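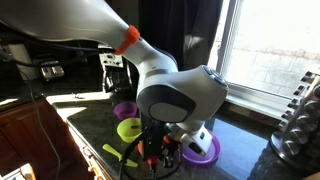

What does the Trondden kitchen kit do when the gripper loses its connection partway through a task?
The arm holds its last position and the gripper keeps its last commanded width until someone clears the fault on the tablet.

Ticket 1279
Product: Trondden counter kit, evaluation unit
Opened by: Bjarke Bech
Status: open, waiting on vendor

Reported
Gripper drops off the bus during the bowl routine. Error 30 on the tablet, then the hold state. Happens when the wrist turns past its halfway point. Arm joints stay online the whole time.

Log
9:10 – Restarted controller. Routine ran twice, then error 30 again.
9:35 – Reseated the gripper connector at the wrist. No change.
10:05 – Lowered gripper polling from 500 Hz to the Initz driver default. Error came later in the run but still came.
10:40 – Cables hang in a loop below the gripper and run down out of view. Moved the wrist by hand in free-drive and got the fault with no program running. Points to the cable, so I put polling back to 500.
11:20 – Swapped in the spare cable from the Vernus accessory pack. It is 30 cm shorter and pulls tight at full turn, so not usable for the bowl routine. No fault in the part of the range I could test.

Vendor reply (Thorlacius support, afternoon)
Please send the controller log and the cable part number. A replacement is covered under the evaluation terms. Limit wrist rotation until it arrives.

Update
Log and part number sent. Asked for 2 cables at the original length, plus clips to route them along the arm – the kit came without any. Rotation limit set in the safety menu. Rating for the review on hold until the new cable is in.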